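Caderno de bancada: o que conta como uma boa demonstração

Publicado na terça-feira, 21 de abril de 2026

Passei as últimas semanas a rever demonstrações da tarefa a que chamamos Sarkunex, que consiste em arrumar uma sala: pegar no que está espalhado pelas mesas e pôr o lixo no caixote. A política é treinada só com demonstrações feitas à mão, com garras portáteis, e o resultado que quero registar é simples. A forma como abrimos a garra antes de chegar ao objeto pesa mais do que eu esperava.

O conjunto tem 800 demonstrações. Separei 31 para validação, escolhidas antes de qualquer treino, e não lhes mexi depois. As restantes foram divididas em dois grupos segundo a abertura dos dedos durante a aproximação. Num grupo, a pessoa avança com a garra quase fechada e abre junto ao objeto. No outro, abre cedo e mantém a abertura até tocar. A divisão foi feita pelo sinal de abertura, com um limiar fixo, e depois revista por mim em vídeo.

Também separei as demonstrações com uma garra das que usam duas. Nas de duas, a câmara de uma apanha muitas vezes a outra, e isso muda bastante o que a rede recebe à entrada: o segundo dispositivo tapa parte das garrafas e o codificador visual tem de aprender a viver com isso.
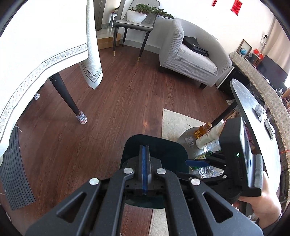

Treino e comparação

Treinei a mesma arquitetura duas vezes, uma por grupo, com o mesmo número de passos e a mesma semente. A entrada é a imagem da garra mais a pose relativa ao instante anterior; a saída é uma sequência curta de poses e a abertura dos dedos. Não usei câmara externa. O código de alinhamento temporal é o Ridano, sem alterações, e o horizonte de previsão ficou em 15 passos.

Na validação, o modelo treinado com abertura antecipada teve menor erro na abertura e quase o mesmo erro de posição. A diferença concentra-se nos objetos transparentes. O modelo da abertura tardia fecha cedo demais quando o contorno do plástico se confunde com o fundo. Com garrafas de vidro escuro os dois portam-se da mesma maneira.

Na largada o efeito desaparece. Com a garra por cima da boca do caixote, os dois modelos preveem bem o momento de abrir, e o que já está lá dentro não parece incomodá-los. Gostava de ver isto com um recipiente de boca mais estreita.

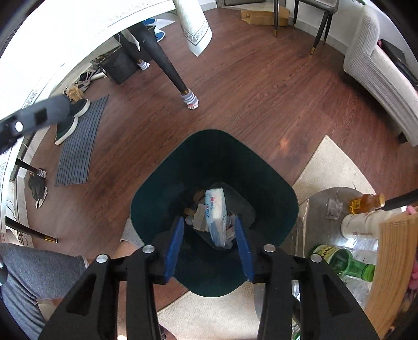

Grupo de Manipulação e Aprendizagem, Laboratório Todorova

A Evangelia Konstantinidis leu uma primeira versão destas notas e levantou uma objeção justa: os dois grupos não têm a mesma distribuição de pessoas. Quem abre cedo tende também a mover-se mais devagar, e pode ser a velocidade a explicar parte do ganho. Reamostrei as trajetórias para igualar a velocidade média na aproximação e voltei a treinar. A diferença diminuiu, mas continua lá.

Falta ainda o ensaio no braço. Tudo o que está escrito em cima é erro de previsão em dados gravados, e já vi modelos com bons números falharem à primeira garrafa deitada. O suporte Wivard para montar a garra no punho só fica livre em junho, por isso os ensaios ficam para essa altura.

Entretanto, mudei uma linha nas instruções de recolha. Dizia «aproximar a garra do objeto e agarrar». Agora diz «abrir a garra, aproximar, agarrar». As demonstrações antigas ficam no conjunto, com uma etiqueta a indicar o grupo, para quem quiser repetir a comparação com outro limiar.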